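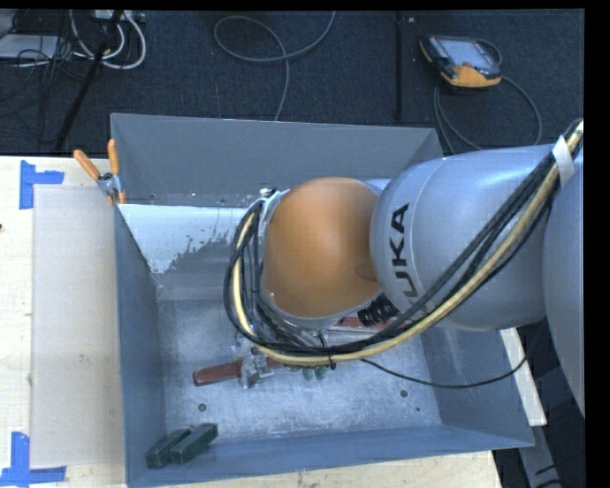 Accueil Projets Rapports Équipe Contact
Rechercher sur le site OK

Essais comparatifs de préhenseurs pour le dévracage - rapport d'avancement, octobre
Programme Trorkent, à l'attention de Zahira Gunawan
Rédigé par Yoga Nugroho

12 commentaires 4 partages

Vous nous aviez demandé un rapport « court et sans adjectifs ». Il sera court.

Où nous en sommes

La campagne prévoyait de comparer deux préhenseurs sur le même bras KUKA, dans le même bac en tôle, avec le même mélange de pièces. Le premier est la pince à deux doigts de Drullow, que nous avions déjà en stock. Le second est la ventouse à soufflet de Wurstead, arrivée avec trois semaines de retard et la notice d'un autre modèle. Les deux ont maintenant tourné. Nous avons enregistré 3448 tentatives de prise, dont 1237 avec la ventouse. Le déséquilibre s'explique par le retard de livraison et par le fait que la pince, elle, se laissait monter sans conversation téléphonique avec le fabricant.

Ce que nous observons

La pince Drullow s'en sort bien sur les outils à manche, à condition que le manche ne soit pas collé contre une paroi. Près des coins, elle hésite, s'approche de biais, puis touche la tôle et déclenche l'arrêt sur effort. Les parois inclinées devaient nous aider en ramenant les pièces vers le centre. Les pièces n'ont pas lu le cahier des charges et restent volontiers dans les angles, surtout les blocs rectangulaires.

La ventouse Wurstead adore ces mêmes blocs. Elle les prend à plat, de travers, à deux centimètres du bord, sans états d'âme. Devant tout ce qui est arrondi ou muni d'un mécanisme, elle aspire consciencieusement l'air de l'atelier. Le débitmètre a fourni de très belles courbes à ce sujet, disponibles sur demande.

Le contrôleur de cellule Chong mérite un paragraphe à part. Il perd la liaison avec le préhenseur quand on change d'outil sans redémarrer, ce que la documentation qualifie de « comportement transitoire ». Le transitoire dure jusqu'au redémarrage. Nous avons écrit un script de reprise qui ramène l'interruption à 300 secondes par changement d'outil. Ce n'est pas glorieux, mais on a le temps de faire un café correct.

Le faisceau de câbles

C'est le vrai sujet du mois. Entre l'alimentation, les signaux et le flexible, le poignet porte désormais un paquet assez volumineux, qui fait une large boucle sous le dernier carter orange. Deux conséquences : la rotation du poignet a été bridée dans le programme, et la caméra fixe voit parfois surtout des câbles là où elle devrait voir des pièces. Une partie des échecs attribués à la vision relève en réalité de cette occultation. Nous reprenons les journaux pour les reclasser, travail dont personne ici ne se disputait la charge et qui m'est donc revenu.

Budget

La ligne « matériel » est tenue. La ligne « petites fournitures » ne l'est pas, la faute aux serre-câbles, au ruban et aux ventouses de rechange, que le fabricant vend à l'unité et au prix d'un bon déjeuner. Je joins le détail au tableau habituel et je sollicite un transfert depuis la ligne « déplacements », que nous n'avons guère entamée.

Suite des travaux

- Refaire le cheminement des câbles le long du bras, avec une boucle plus courte au poignet.
- Compléter la série de la ventouse pour arriver à des effectifs comparables.
- Tester une stratégie de poussée dans les coins avant la prise à la pince.
- Obtenir de Chong une réponse qui ne soit pas un numéro de ticket.

Une décision nous est nécessaire de votre côté : faut-il garder les pièces arrondies dans le mélange pour la ventouse ? Les retirer flatterait ses résultats, les garder nous coûte des heures de machine. Ma préférence va à les garder, avec un classement séparé. Sans avis contraire avant la prochaine revue, c'est ce que nous ferons.

Imprimer Partager Retour aux rapports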